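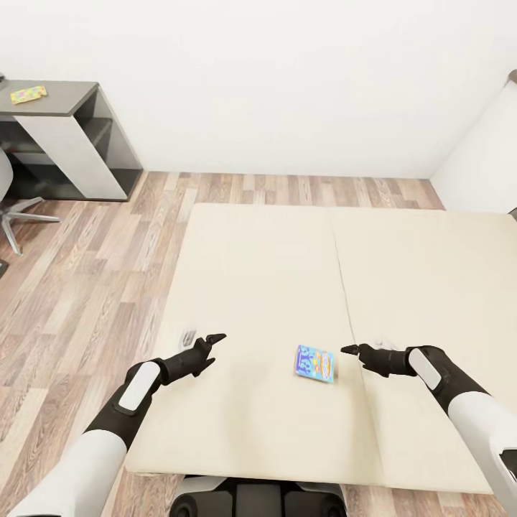

My sim setup, both grippers parked on either side of the packet

Two-arm sim: right gripper keeps shoving the packet instead of picking it up

Posted by gilmartin_garage in Home Builds

Hi all! I've been putting together a two-armed robot in my spare room since May, and before I let it loose on real stuff I'm doing everything in simulation (the last time I skipped that step I bent a finger and lost a whole month waiting on parts). The arms are modeled on a kit from Vanomwood, black two-finger grippers with pointed jaws, and the table is two panels side by side with a seam between them.

All I want is for the right arm to come in, pinch the little blue packet and lift it. The packet lies flat just left of the seam. What I get is the jaws coming down, touching one end, and the whole thing scooting off to the left like it's on ice. I ran it 300 times overnight with small changes to the start position and got 134 lifts, which sounds okay until you watch the clips – a lot of those are the packet getting wedged against the other gripper and coming up by luck.

I've tried closing slower and I've tried more grip force. More force made it worse! Friction on the tabletop is whatever the default was, I never touched it. Is this a sim problem or would the real one do the same thing? I'd love to get this sorted before I start wiring the shoulder motors.

Arvid Viklund

Bit of both, I think. I had almost the same trouble with my Lastison build, and the first thing I'd look at is that default friction. Mine was way too low for the table and fine for the fingertips, so anything flat just skated. Put a real packet on a real board, tip the board until it slides, measure the angle and take the tangent of it. That's your static friction number for that pair and it takes five minutes.

The other thing is how you're coming in. A thin flat packet gives pointed jaws almost nothing to hold if they arrive at a low slant from the side. Bring the wrist up so the fingers point down, open a bit wider than the short side of the packet, and go across the short side. Right now it sounds like you're poking it in the end. Also check your collision shape. If the packet is a perfect rigid box with a tiny height, the contact solver can do weird things when both fingers touch at once, and cranking up the force makes it squirt out even faster. I went to a smaller time step and that alone cleaned up most of mine.

And you've got a second arm right there! Have it rest a fingertip on the far end while the right one closes. I know it feels like cheating but I still do it.

pisen_pete

just make the packet heavier lol. worked for me

solder_and_snacks

I wouldn't change the weight, you'll only have to undo it when you go to hardware. Agree with Arvid on the friction. I'd add that you should count a lift only if the packet stays up for a couple of seconds with the left gripper well out of the way, then the lucky ones drop out of your total. When I did that my score went down to 15 and I sulked for an evening, but at least I knew which change was helping after that. Do the tilt test with the same packet you plan to use on the real table, full and sealed, and post your numbers when you have them.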